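Can a robot tidy a desk yet?

My sister rang in January to ask whether she should put off buying a dishwasher, on the grounds that there would be a robot to do the washing-up before long. I told her to buy the dishwasher. She then wanted to know what I did believe a robot could do in a house, and I gave her a poor answer, so I've been trying to write a better one.

I work at a refurbishing bench. Offices send their old equipment to Seneviratne in crates, and we sort it, clean it, test it and sell on what can be sold. We get 2,000 mice through in a busy month, along with keyboards, headsets and a great many cables. It is shop-floor work, but most of it would look familiar to anyone who has cleared out a spare room. You pick a thing up, look at it, turn it over, wipe it and put it somewhere.

Muthu Raju, who trained me, used to time new starters on mice. Out of the crate, battery cover off, check for leaks, cover on, wipe, into the tray. He wanted it done in 22 seconds. Most people got there within a couple of weeks and then stopped thinking about it.

When I try to say what is hard about that for a machine, I end up talking about the dull parts. The testing is easy. You could write the test down on a card. Picking the mouse up from among other mice is where it gets difficult. It is smooth and rounded, there is no obvious handle, and it may be lying on its back or on its side. A person's hand sorts that out before the person has noticed. With two stiff fingers you have to decide where to hold it, and the place that is easiest to hold may not be the place you need for the next step.

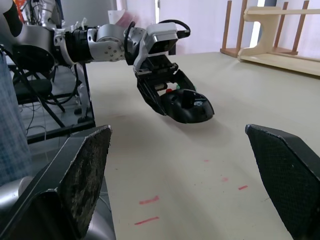
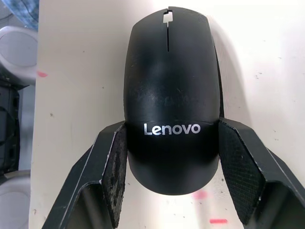
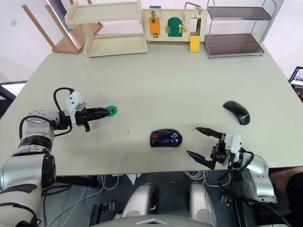 The second one is a Lenovo mouse, held by its sides. In the third there are two mice on the table and the left gripper has the small green disc.

Ilango Nadar
Bench technician, refurbishing and returns

Look at the fingers first. They are flat-sided, with a crosshatched pad on the inside where they meet whatever they're holding, and in the first two pictures the left pads have plainly had a good deal of wear. I found that reassuring. My gloves look the same. A pad like that is doing the job of skin, and it needs the same sort of looking after as any other part that rubs against things all day. Anyone working out what a machine like this would cost on a bench should put in a line for pads.

Then there is the matter of two arms. A lot of the machines I've seen at trade shows have one, bolted down, moving boxes from one side to the other. One arm is fine for boxes. Almost nothing I do at the bench is a one-handed job, and the same goes for the kitchen. You hold the jar with one hand and turn the lid with the other. You hold the shirt still while you find the sleeve. In the third picture one gripper is closed on something and the other is wide open over the table, and to my eye that looks more like real work than any amount of box moving. I can't tell from a still what happened next.

The other thing I like in that picture is how ordinary the mice look lying there, one flat and one tipped so that its underside shows. That is how they come out of a crate. I have sat through demonstrations where every item was set square in its own foam slot, and I always wanted to lean over and give the tray a shake.

So here is my better answer, such as it is. I'd split chores by how much the thing you are handling changes while you handle it.

Hard objects that keep their shape are nearly there, I think. Mice, mugs, tins, toy bricks, remote controls. Picking those up off a clear surface and putting them in the right box is a job I would expect to see done on a shop floor before I retire, and I'd be glad of it. It is the part of my day that hurts my wrists.

Small parts are next. Battery covers are a nuisance even for me. They stick, or the clip has gone, and you know by the feel when to stop pushing. Vignesh on the next bench broke 12 in his first month and he has good hands.

Anything soft is a long way behind, in my opinion. Cables belong in this group. We have a crate of 80 mixed cables at the moment that has been moved from shelf to shelf since before Christmas, and I would not wish it on a machine or on Vignesh. Laundry is the same problem in a bigger size.

The last group is jobs where you have to decide what something is for. My sister's kitchen table generally has post on it, a school jumper, half a bag of pegs and a screw that came out of something. Picking up the screw is one question. Knowing that it must not be thrown away, and asking round the house until you find out what it fell off, is a different one, and I don't see how better fingers help with that.

Speed I haven't said much about. People in my trade go straight to it and ask how many an hour. I'd sooner ask how often somebody has to walk over and put things right. A slow machine that can be left alone overnight would suit our bench very well. In a house I suppose it would have to be quiet too.

She bought the dishwasher. It arrived with the wrong hose and I am going over to look at it.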